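Replacement Finger Pads for Hand-Held Grippers (Ridged, Blue)

Sold in pairs. Left and right are the same part.
Updated April 2018

Hi, and thanks for stopping by the parts page! If you came over from the safety notice, you're in the right place. If you only need a fresh set of pads, skip down to the ordering bit. I do tend to go on.

First, the story of the old pads. Back in December I started getting emails about the Lollen pads, the smooth gray ones we sold for a couple of years. The complaint was always the same: the gripper closes, it lifts, everything looks great, and then the thing in the jaws slides out sideways. One customer was sorting glass jars when it happened to her, and that's the email that made me stop shipping them that same afternoon. A dropped plum is a mess. A dropped jar is a trip for stitches (she was fine, thank goodness, but her shoes were not).

I pulled 20 pairs off the shelf and started squeezing things. Brand new, they held well. After a few weeks of daily use the surface went shiny, and once it's shiny it has next to no bite on anything round. Wiping them with kitchen spray made it happen faster. I'd been telling people to use kitchen spray. It was right there on the care card, and I wrote the care card, so that one is on me.

There was a second problem hiding behind the first. When a pad slips, your natural reaction is to squeeze harder, and squeezing harder was working the pad screws loose. We had 2 reports of a pad coming off completely. If you have Lollen pads and you see any gap between the pad and the arm, please stop using the gripper until you've swapped them. Don't glue them. I know a few of you have glued them.

So we went to ridges. The new ones are called Pullonitz pads, and the ridges run lengthwise along the face so they press into whatever you're holding. I tried three ridge depths before settling on this one. Too shallow and they wear flat like the old ones, too deep and they leave stripes on soft fruit!
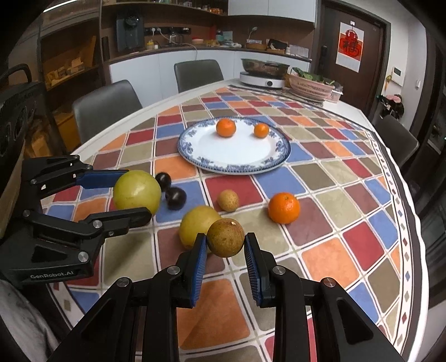 Round fruit is my favorite test because it's so unforgiving. A box gives you two nice flat sides and will forgive a sloppy grip all day long. With something round you only get a small patch of contact on each side, so if you've grabbed it too high or too low it'll try to squirt out, and you find out right away. Start over a table with a cloth on it and keep your first lifts low. Please don't start over tile.

Some things I get asked a lot:

Will they fit my gripper? They fit the Kershaw hand-held, both the early and the current arms. They also fit the Climico, but you'll need the short screws, which come in the bag. If you put the long ones in a Climico they'll bottom out before the pad is tight, and then you're right back to the wobbly pad problem.

How tight is tight? Snug, and then a tiny bit more. Give the pad a firm wiggle with your thumb. If it moves at all, it isn't done. Check again after the first day, since new pads settle a little.

How do I clean them? Warm water and a soft brush, going along the ridges. Let them dry all the way. No spray, no alcohol wipes, no dishwasher. If you have one of the old care cards, throw it out.

When do I replace them? Look at the middle of the pad, where it does most of the work. When the ridges there are noticeably lower than the ones at the edges, change both pads together. Changing just one gives you an uneven grip, and I've had people swear the gripper was bent when it was only that.

Can I use them for knives or hot pans? No. Same answer for glass, at least until you've had plenty of practice on things that bounce.

Ordering

One pair of ridged pads with both screw lengths and the new care card: $52. Extra screws are $5 a bag. If you bought Lollen pads from us, your first replacement pair is free, and I don't need a receipt. Send a note through the contact form with your mailing address and which gripper you have. You don't need to mail the old pads back, but please cut them in half before you toss them so they don't end up on somebody else's gripper.

And if a Pullonitz pad ever slips on you, write to me about that too, and tell me what you were holding and how you'd been cleaning them.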